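Following Flondville: your questions answered

New to the club, or coming back after a few seasons away? Brilliant, we're glad you're here! These are the things people ask us most often about watching Flondville play, home and away. We're a supporters' group and not the club itself, so for anything to do with your own ticket account you'll need the ticket office.

14 comments | 38 shares

Where do Flondville play?

At Parkora, on the north side of town, ten minutes on foot from the railway station. Come out of the main exit, turn left and follow the scarves. The ground holds 3313 when every terrace is open, and on derby day it feels like ten times that.

Which end should I stand in?

If you want to sing, go behind the goal at the Skelo Road end. The drum is there, the flags are there, and so are most of the people who will be hoarse by half-time. It's covered, but the front few steps do catch the rain when the wind is in the west. The main stand is all seated and has a much better view of the far corner, so plenty of us start our football lives at one end and drift to the other as our knees get older.

Do I need to buy a ticket in advance?

For most league games you can pay at the turnstile, cash or card. For cup ties and the Cuervo match, please buy ahead. Last season the home end sold out for Cuervo before the away allocation did, and a lot of regulars were left listening on the radio.

Can I bring my children?

Please do! Under-12s get in free with a paying adult for league games, and the family section is next to the tea hut, so you can watch the match and the queue at the same time. Pushchairs can be left in the room beside turnstile 3. Ear defenders are a good idea for very little ones if you're anywhere near the drum. 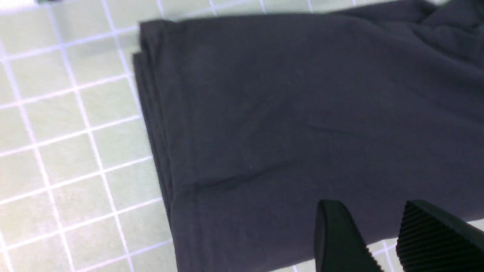
What time do the gates open?

An hour and a half before kick-off for league games, and two hours before for cup ties. The club bar opens at noon when we kick off at three, and home supporters can go straight from the bar to the ground through the side gate if they already have a ticket.

Why does everybody get so worked up about Cuervo?

Where to begin! The two grounds are a short bus ride apart, half the players have turned out for both sides at some point, and each club is convinced that the other one gets all the penalties. It's the first fixture we look for when the list comes out. The 4-3 at Parkora, with our winner going in off the back of a defender in stoppage time, still gets talked about in the bar as if it were last week. For the record, we also lost 5-0 over there the same season. We talk about that one less.

It's a noisy rivalry and mostly a good-natured one. Home and away fans mix in the pubs beforehand without bother. Inside the ground there is segregation for this game only, so make sure you join the right queue.

How do I get to away games?

We run a coach to every away league match. It leaves from the car park behind Parkora, and the seats are £20 return for adults and half that for under-16s. Put your name down at the supporters' table by the main stand at any home game, or send us a message through the page. Three things to know:

- The coach leaves on time. It really does.
- Alcohol isn't allowed on board, by law, so please don't try it.
- We wait 20 minutes after the final whistle, longer if it goes to extra time.

For bigger trips we'll put on a second coach if there's the demand. We took 200 to the cup quarter-final - our best following in years - and the noise in that little away stand was something else.

Is the team going to play the same way this season?

We're supporters, so you'll get a different answer from each of us! The back three looked shaky in pre-season, but it does get both wing-backs high up the pitch, and that's where nearly all our best chances came from last spring. What most of us would like to see is a bit more patience in midfield. Too often we win the ball, look up and hit it sixty yards to a centre-forward who is on his own. If the manager gives the younger lads a proper run before October, we could be a very good watch.

Can I listen if I can't get there?

Yes, there's live commentary on every home match through the club's website, free of charge. Away commentary depends on whether there's room in the press box and whether the internet works when we get there. The commentators don't even pretend to be neutral, and it's all the better for it.

What should I wear?

Anything warm. Club colours are welcome everywhere in the home sections, old shirts especially. Parkora is on a hill and the temperature drops quickly once the sun goes behind the stand, so bring one more layer than you think you need.
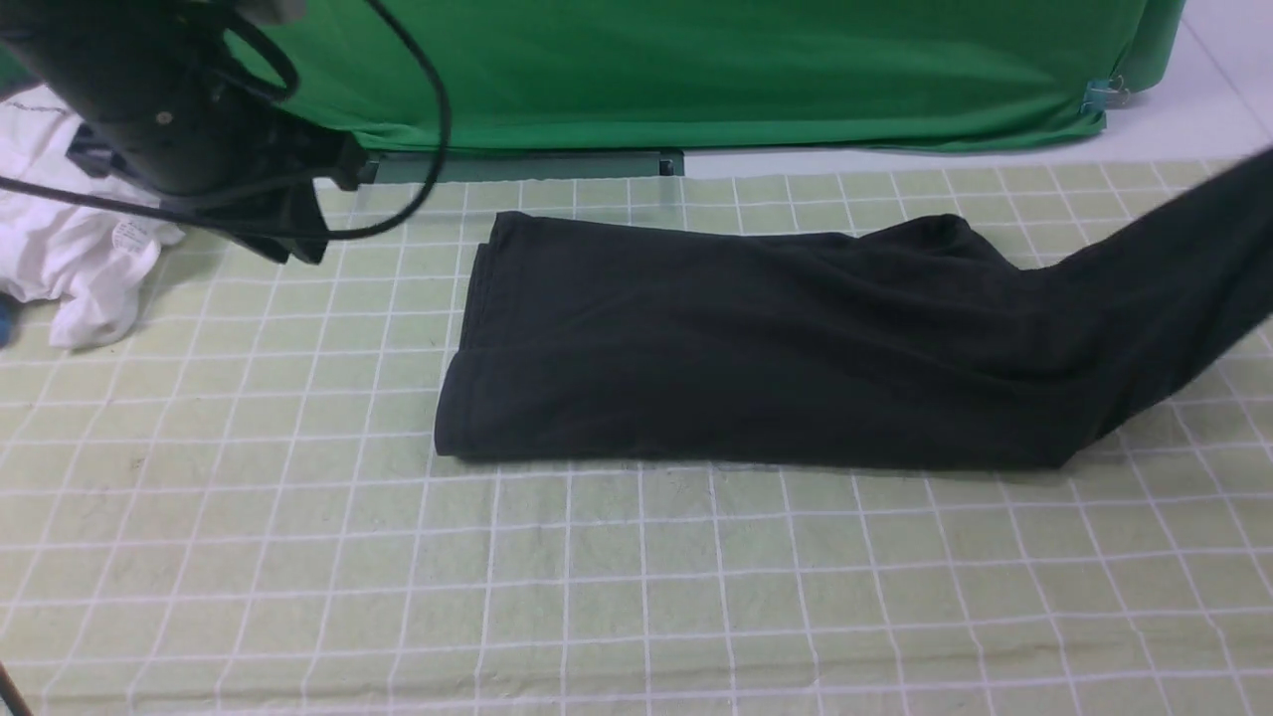 Black fabric on a green gridded surface

How do I join the supporters' group?

Come and find us at the table on a match day, or fill in the form on our membership page. It's £3 a year, you get priority on the coach, and you can vote at the summer meeting. That's where we choose our player of the season, and it's usually a long and very loud evening.

I've got a question that isn't here. Who do I ask?

Leave a comment underneath and one of us will reply, normally by the next home game. Up the Flond!

14 comments
Share this page (38)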